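Dresura Clear Shelf Tray

We've carried the Dresura tray at Widbridge since August, and it has quietly become the thing everyone in the shop takes home. It's a shallow, see-through tray with a rounded rim, made for the small stuff that falls over in cabinets and gets lost at the back of a deep shelf. I have 4 in my own kitchen and I'd happily find room for more!

What I like most is how easy it is to live with. You pull the whole tray out, grab the vanilla (or the cough drops, or the bike light batteries), and slide it back in. The walls flare out a little, so your fingers get in without a fight, and wiping it down takes one pass with a damp cloth. Torquil Carnegie on our sales floor keeps seed packets in his, standing up like file cards, and now I do too.

It fits nicely beside the Kyei spice riser if you already own one, and the Cornel label clips grip the rim really well. Please hand wash it, as the dishwasher will cloud the plastic over time. 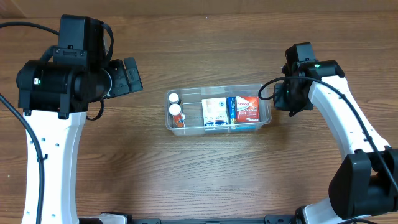 For bathroom shelves, I'd put the tall things at the back and leave yourself a bit of open space for whatever comes home from the drugstore next. If you want to stack them, get the lids (sold separately, and worth it).

Price: $22 each
Lids: sold in packs of 2
Returns: unused trays, within 100 days

Questions about shelf depth? Ask for Kwadwo Ayaaba at the front counter.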